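Lilden Home Office List
Home | Archive | Threads | Search | Join | Log in

Last updated: April 8, 2019

Subject: Re: [lilden-home] white desktops, gray streaks, help!
From: Halina Kołodziej
To: lilden-home list

Yu-na Tak wrote:

> Hi all, I'm finally replacing the old door-on-two-filing-cabinets
> setup and I keep coming back to the white desks, the ones with the
> curved bit scooped out of the front. My husband thinks white is
> crazy. Do they stain? Does the curve do anything for you or is it
> just for looks? And where do you put the thing, wall or window? I
> work from home four days a week and I drink tea at my desk all day
> long, so please be blunt with me.
>
> Yu-na

Hi Yu-na, and hi everybody, sorry I've been so quiet this winter!

I've had a white one with the curve for a while now, the Baser, and I'd buy it again, but your husband has a point. Mine gets gray smudges. They aren't stains exactly, more like rubbed-in streaks, and they always turn up in the same place, left of the middle, where I drag my laptop over when I want room to write. I think it's the little rubber feet doing it. Ah-rin Yeo said on here once that it's the cleaning cloth that leaves the marks and the laptop is innocent (Ah-rin, do you still think so?), and after going at mine with an old gray dishrag I can see how she got there.

What I do now is warm water with one drop of dish soap, a white cloth, then a second white cloth to dry it. The melamine sponge works on scuffs, but go easy! I scrubbed one spot until it went shiny, and on a matte top you see the shiny spot a lot longer than you'd have seen the scuff. I also bought the Zurby spray and can't tell it from the dish soap, except that the dish soap doesn't smell like a swimming pool.

About the curve: I love it. You can scoot right in and rest your forearms, and my shoulders complain less. The one annoying thing is that a clamp lamp won't sit right on that part of the edge, so mine had to move over to the straight part.

Wall or window, I'm team wall. I had the old desk under the window for years and squinted until lunch every day. Now the long side is pushed up flat against a plain white wall and I get a whole lot more done, boring as that sounds. Tsutomu Koyama will tell you to leave a gap for cables, and he's right if you have a lot of them.
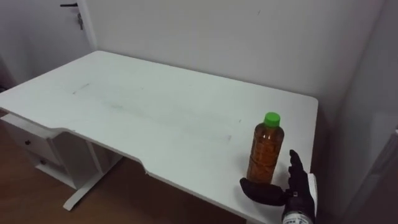

As for tea, get something with a screw cap. I mean it, that's my whole system. An open mug next to a keyboard is asking for it, and a mug leaves a ring besides. Bottles can sweat in the summer though, so I wipe under mine when I get up for lunch. I keep it over on the right, away from the laptop, and I haven't had to mop up a spill since I made the switch.

If you want to save some money, Eun-seong Kong had the Jeon desk, which is 60 inches wide and has the same kind of scoop. I sat at it once and it felt a bit bouncy for my taste, but I lean on things.

Send us your measurements before you order!

Halina

Recent threads
Clamp lamps on thick tops
Chair mats that don't curl
Selling: two filing cabinets, gray
Where does the printer go?
Cable trays, again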